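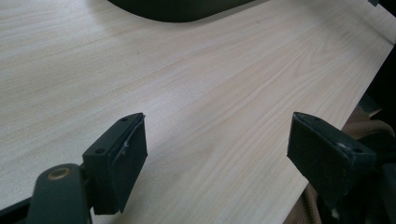
Für Sobia Sial entscheidet sich der Nutzen eines solchen Bausatzes an den Fingern: Wer die Backen nicht in wenigen Minuten selbst wechseln könne, schrieb sie uns nach der ersten Durchsicht des Manuskripts, werde das Gerät nach einem Monat ins Regal legen. Wir haben diesen Einwand zum Anlass genommen, den Wechsel der Greifbacken als eigenes Kriterium in die Bewertung aufzunehmen.

Abb. 4: Handgeführter Greifer über einer hellen Tischplatte mit Holzmaserung, Backen geöffnet, kein Objekt im Griff. In den Oberseiten beider Backen sind je zwei kleine runde Bohrungen zu erkennen.

4.2 Mechanischer Aufbau und Handhabung

Der Bausatz Skurent wird von der Firma Udcombe als Komplettpaket aus Griffstück, Fingerpaar und Auswertesoftware angeboten. Untersucht wurde die Ausführung mit rechteckigen schwarzen Backen (Abb. 4). Als Vergleich diente das Modell Esumon, dessen Finger fest mit dem Gehäuse verbunden sind und sich nur mitsamt der Frontplatte tauschen lassen.

Die Montage gelang überraschend gut. Sämtliche 23 Teilnehmenden bauten den Skurent ohne Hilfe der Versuchsleitung zusammen, 19 von ihnen ohne Rückgriff auf die Videoanleitung. Besonders erfreulich finden wir die Führung der beiden Finger: Sie laufen leicht, spielarm und bleiben auch bei schrägem Anfassen parallel – eine Eigenschaft, die wir bei selbst gedruckten Greifern bisher schmerzlich vermisst haben! Kleine Teile wie Unterlegscheiben oder Stiftkappen ließen sich damit direkt von der Tischfläche aufnehmen.

Im Dauerbetrieb arbeiteten die Probanden bis zu 60 Minuten am Stück. Über Ermüdung im Handgelenk klagten vor allem Personen mit kleinen Händen; das Griffstück ist für sie zu breit, und eine schmalere Variante fehlt im Lieferumfang. Auch die Kratzempfindlichkeit der Backen sei erwähnt. Helle Schleifspuren, wie sie an den Backen in Abb. 4 zu sehen sind, beeinträchtigen die Haltekraft nach unseren Messungen jedoch nicht.

Der von Sial angeregte Backenwechsel erfordert beim Skurent lediglich einen Innensechskantschlüssel. Beim Esumon musste dafür das Gehäuse geöffnet werden, was mehrere Teilnehmende vorzeitig abbrachen. Die Messwerte zur Wiederholgenauigkeit, die mit dem Prüfstand Sampaio aufgenommen wurden, folgen in Abschnitt 4.3.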